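Friday, late

Laundry night again, and I've been thinking about robots the whole way through it, which I blame on Gifty. She called at lunch to tell me she'd read that we'd all have a machine doing our shirts within a couple of years, and she sounded so pleased about it that I didn't have the heart to argue. Then I came home to the basket and argued with her in my head for two hours instead!

My position, for the record (this is my diary, so I get to have one), is that a shirt is the hardest thing in the house. Dishes are hard too, but a plate stays a plate. You pick it up and it's the same shape it was on the counter. A shirt changes its mind the second you touch it. You pull one sleeve straight and the collar flips over, you fix the collar and now there's a ridge down the back that you'll only find once it's folded. I do about 19 of them in a bad week, mine and the work ones, and I still couldn't tell you what my hands are doing. They just go.

I tried to write the steps down once for Aba when she moved into her first apartment. Lay it flat, button it, turn it over, sleeves in, fold up from the bottom. She called me that same evening, laughing, to ask what "flat" meant. Fair question. Flat to me is when I've run my palm over it and it feels done, and good luck putting that in a manual.

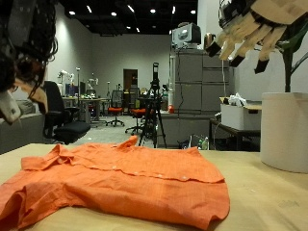 So that's where I've landed tonight. I think they can do pieces of it. Fuseini has watched way more of this stuff than I have, and he swears the hands are getting good, fingers and all, and that the trouble now is mostly knowing what you're looking at. Is that lump a cuff or a wrinkle? Where did the other sleeve go? I told him I ask myself the same thing every week and I've had a lot more practice.

He thinks folding will come before ironing. I think buttons will come last of all - those tiny ones on a dress shirt beat me some mornings, and I've been at it since kindergarten. We bet a pie on it. I want it written here that I said buttons, so he can't wriggle out of it when we're both old.

The shop is another story. We've had the Kramer machine on the packing line since April and it really is wonderful, it'll seal 597 boxes before lunch and never ask for the radio to be turned down. But every box is the same box. The day we got a delivery in the soft mailers, Nhyira and I did all 100 of them by hand while the Kramer sat there with its green light on. I felt a little sorry for it.

Gifty says I'm just being stubborn and that people said the same about washing machines. Maybe so! Grandma did everything in a tub and cried when the washer came (happy crying, I'm told). If somebody rolled a folding machine through my door tomorrow I'd probably cry too, and then stand behind it redoing the collars.

Anyway. The blue sheets are still in the dryer and I'm not getting up for them. Call Aurelia tomorrow about the ironing board, hers is just sitting in the garage and mine has started to lean.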